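Speaker notes, Orkutex methods session, December 2019
Talk: "Let the hand do the teaching"
Speaker: Tamunoemi Igwe

Opening (keep it short, they've just had lunch)

Say hi, thank Vibeke Arnardóttir for the slot. Then straight in: we wanted a robot arm to handle soft things, cloth mostly, and we had been collecting our demonstrations by driving the arm with a joystick. It was slow, it was tiring, and the motions looked like somebody wearing oven mitts. So we took the gripper off the arm and put it in people's hands!

Pause here. Let the people who have done joystick teleop laugh.

The method

A person holds the gripper tool and does the task with it. The camera rides on the gripper, so what gets recorded is what the robot will see later, fingers and all. We train a policy on that view and the gripper's motion, then run it on the arm. Credit to Alcides Marinho, who rewrote the motion tracking twice and is still smiling.

Mention the name: we call the whole pipeline Stesia. Skip the story behind the name unless someone asks.

Why the room matters

This is the part I love, so watch the clock. Our first set was all from one lab bench, with a plain backdrop. The policy was lovely on that bench and hopeless one door down the hall. So we went to big, busy rooms with people walking through, daylight on one side and lamps overhead. The purple cloth stays in the gripper and everything behind it is allowed to be messy.
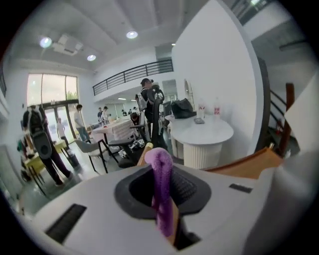
Does a busy background make the training harder?
Early on it does: the loss comes down more slowly than with the bench data. By the end of training the policy has learned to lean on the fingers and the cloth, and that is what carries over to a new room.

The result

1216 demonstrations, 4 rooms, and 200 test runs on the arm in a room it had never seen. The mixed-room policy beat the bench-only one in every cloth task we tried. Put up the bar chart and stop talking for a few seconds. Birthe Blöndal ran the tests without knowing which policy was loaded, so please say that out loud.

What still goes wrong

Thin fabric lying flat. The fingers skate right over it. Show the failure clip, it's a good one. Ermira Georgiou has an idea about fingertip texture and I'd like her to take that question from the floor.

Last slide: contact details, then questions.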